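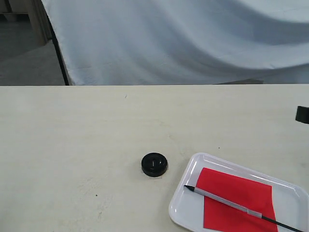

*Figure 7. Demo table dressed for visitors: backdrop up, black cap and clear plastic near the center, tray with red paper and pen at lower right.*

## 7. Running the Open Day Demonstration

This section covers showing the Nodau tabletop arm to people who did not buy it and would like to touch it. It assumes you have finished the Dulon controller set-up in Section 4 and that the arm homes without complaint. If it complains, go back to Section 4. Visitors can smell a fault code.

### 7.1 Dressing the table

1. Wipe the tabletop with a dry cloth. Old scuffs and smudges will stay where they are, and the arm does not mind them.
2. Hang the cloth backdrop behind the table. Soft folds are fine. Ironing it is between you and your conscience.
3. Set the piece of clear plastic near the middle of the table and put the black cap on it, ringed side up.
4. Place the white tray toward the right-hand corner on the operator's side, at an angle.
5. Lay the red paper flat in the tray and rest the pen across it, tip pointing away from you. The rear of the pen may stick out past the rim.
6. Check that the backdrop pole is standing firmly. It may lean a little. It may not lean a lot.

> **Note:** Use a pale cloth with a matte finish. Someone will suggest the company banner. The vision module will then spend the afternoon trying to pick up the logo.

### 7.2 Before the doors open

1. Switch on the controller and wait for the steady green light.
2. Load the **Nimri** routine from the Demo menu. The **Clernudik** routine, one line down, is the cleaning cycle, and it draws a smaller crowd.
3. Set the speed limit to 300 mm per second. The arm can go faster, and you will be asked to prove it.
4. Mark a standing line on the floor 2,000 mm from the front edge of the table.
5. Run the routine twice with the room empty, keeping one hand near the stop button.

**CAUTION:** Keep sleeves, lanyards and tote bags out of the work area whenever the controller is on. Open days produce a great many lanyards.

### 7.3 Giving the demonstration

1. Tell visitors what the arm is going to do before you press Start. If it then does something else, you will at least have their attention.
2. Press **Start**. The arm moves the cap first, then the pen.
3. When the routine ends, wait for the arm to park and the light to turn amber.
4. Press **Hold**, then put the cap and pen back by hand.
5. Press **Release** and begin again with the next group.

If the arm misses the pen, press **Hold** and turn the pen slightly in the tray. Do not nudge it while the arm is moving, however helpful that feels with people watching.

**CAUTION:** Hold is a pause. It does not cut power to the joints. Use the red stop button before reaching past the tray for anything other than the normal reset in step 4.

> **Note:** Glossy surfaces can confuse the vision module under strong overhead light. If the cap is not found after 2 attempts, dim the nearest lamp and restart the routine.

### 7.4 Packing up

1. Park the arm and switch off the controller.
2. Put the cap on the pen tray, not in your pocket. Samer Saab in parts supply can send another, but he will ask where the last one went.
3. Fold the backdrop and store it with the pole.
4. Enter the number of runs in the log. After 700 runs, check the finger pads as described in Section 9.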